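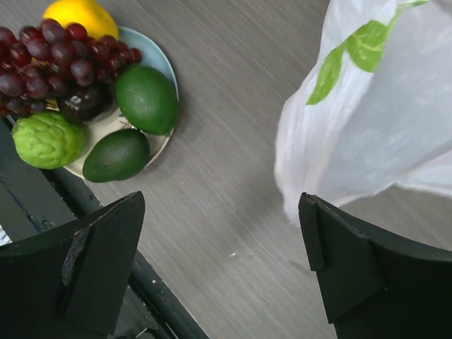 Grapes, avocado, custard apple and the rest, from the gripper's side.

I've been grumbling about soft faults ever since June, when our picking cell at Barden shut its fingers on a bunch, missed, and logged a success. Then it did the same thing 7 more times! No alarm, no stop, just a cheerful green line in the log every time.

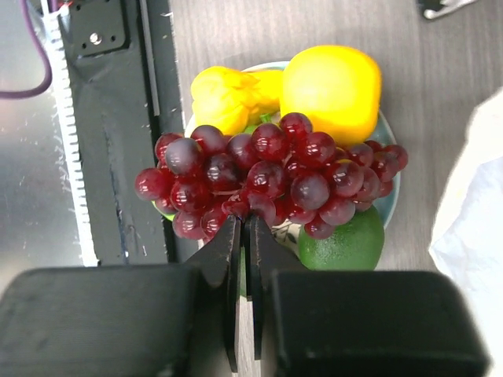
Fingertips at the bottom of the bunch.

My gripe is with the log. Dario Zuccaro (he wrote most of it, and we're still friends) says closing the fingers counts as a pick, and I say that's how somebody gets hurt. With the fingers nearly touching under a bunch of fake grapes, there's hardly room for anything to be held, and the software could check that gap in no time. People reach in when the screen says the job's done. I would! So make the machine prove it's holding something before it says so, and if it can't, make it stop and yell.

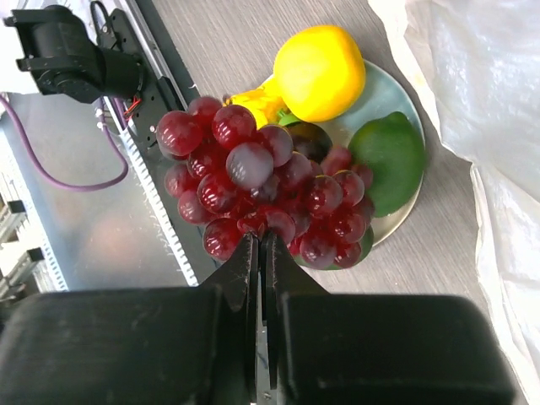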